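Section 5. Planning Your First Survey Run

By now you should have the Tremari side-scan unit unpacked, the tow cable connected and the deck box talking to your laptop. Well done, that was the fiddly bit! This section walks you through planning a search over a patch of seabed where you hope to find a wreck. Make yourself a cup of coffee first, as it goes much better when you take your time over it.

5.1 Before you draw any lines

1. Open Tremari Planner and choose New Search Area.
2. Type in a name you will still recognize a year from now. Our own test area is called Atinga, after the old coaster we use for practice, and you will see that name in the screens throughout this guide.
3. Enter the last reported position of the vessel, if you have one. Old logbooks and newspaper accounts often disagree, so add each position as its own marker and let the planner draw a box around them all.
4. Set the water depth from your chart. If the depth changes a lot across the box, use the deepest figure for now. You can split the area later on (see 5.3).

Note: Keep your boat papers and any survey permit on board with you, together with the license card that came in the Tremari box. You will be asked for the number on the card the first time you save a plan. 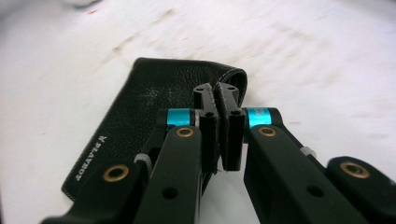
Black wallet with light-colored edge stitching.

5.2 Laying out the lines

1. Click Lines, then Auto Fill. The planner will fill the box with parallel tracks.
2. Set the range to 255 feet on each side for a first look. A narrower range gives a prettier picture, but you will be out there all day.
3. Set the overlap to 17 percent or more. Any less and a small wreck lying right between two tracks can slip past you, and that is a sad way to spend a tank of fuel.
4. Turn the lines so that they run with the current wherever you can. The towfish flies much straighter that way.
5. Press Save.

Caution: Never plan a turn with the towfish close to the bottom. Bring in cable before you turn, and let it out again once the boat is steady on the new line.
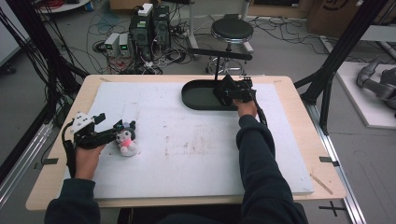
Small plush toy on a white foam board.

5.3 Splitting a large area

The planner will hold up to 179 lines in one plan. If you go over that, it shows an orange bar and will not let you save.

1. Select the area and click Split.
2. Drag the dividing line to where the depth changes, or simply to the middle.
3. Give each half its own name, such as Atinga North and Atinga South.
4. Check the depth setting in each half again, and press Save.

Questions about planning can go to Philomena Mahama on the Cekwood help desk, who is in every Wednesday. Please have your license number and the name of your plan handy when you call.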